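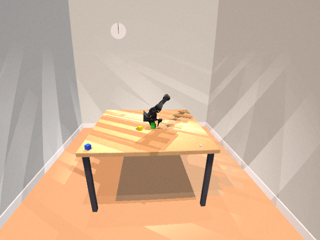
By Estíbaliz Campos, Communications Office, Ornska
For release Friday, 9:00 a.m.

Ornska Publishes Results of Simulated Comparison Between Two Arm Controllers

Ornska today released the results of a side-by-side trial of two motion controllers for tabletop robotic arms. The trial was carried out entirely in simulation and compared the Tomov controller, in use at Ornska since last May, with the newer Sotomayor controller, which is being considered as its replacement in the company's small-parts handling line.

Both controllers were given the same rendered room, the same black arm mounted toward the back of a wooden table, and the same short-fingered gripper. The objects were kept simple on purpose: a green piece to be grasped, with yellow and blue cubes and a small white sphere elsewhere on the tabletop. Sunlight and shadow fall across the table at an angle, and the lighting was left uneven so that the camera-based part of each controller would have to work with patterned surfaces.

Each controller completed 398 grasp attempts. An attempt was recorded as successful when the green piece was lifted clear of the table, held for 6 seconds and set down upright. The Tomov controller met this standard in 291 attempts. The Sotomayor controller met it in all but 2.

"The difference is large enough that we went back and checked the scoring before we agreed to publish," said Estíbaliz Campos, speaking for the trial group. "The scoring was sound. Most of the failed Tomov attempts share one pattern. The gripper arrives in the correct place but closes while the wrist is still turning, and the piece tips over."

The trial group also reviewed the path each controller chose on its way to the object. Tomov tends to bring the arm in low and from the side, a habit that served well on the company's earlier fixtures, where overhead space was limited. Sotomayor raises the upper links first and lowers the gripper from above. The second approach takes longer – the report gives timing for every attempt – but it disturbed the neighboring cubes less often.

Results for the white sphere are reported separately. It was not a grasp target in this trial. It was included to learn whether either controller would notice a very small, pale object against light wood and plan around it. Neither did so reliably, and the report recommends that this question be studied with a different camera position before any conclusion is drawn.

Ornska cautions that simulated results do not carry over directly to equipment on the floor. Contact between fingers and object is simplified in the software, and the arm in the model has no cable drag and no wear in its joints. For these reasons the company has not yet approved the Sotomayor controller for production use.

A second stage will take place at the Skirska test hall, where both controllers will be run on a physical arm with the same gripper geometry and a matching set of objects. The Skirska team will use the same success standard, so that the two sets of figures can be read together. Gripper finger pads will be replaced at fixed intervals during that stage, and the replacement log will be published with the results.

"We expect the numbers to come down for both controllers once real friction is involved," Campos said. "What we want to know is whether the order stays the same."

Customers currently using equipment with the Tomov controller do not need to take any action. Support and updates for Tomov will continue on the present schedule – including the wrist timing correction already in preparation – whatever the outcome at Skirska.

The full report, with the scene files, object dimensions and attempt-by-attempt records, is available on request from the Ornska Communications Office. Requests from schools and independent laboratories are welcome and will be handled without charge.

About Ornska
Ornska designs and integrates small-parts handling systems for light manufacturing, including arms, grippers and control software.

Media contact: Estíbaliz Campos, Communications Office, Ornska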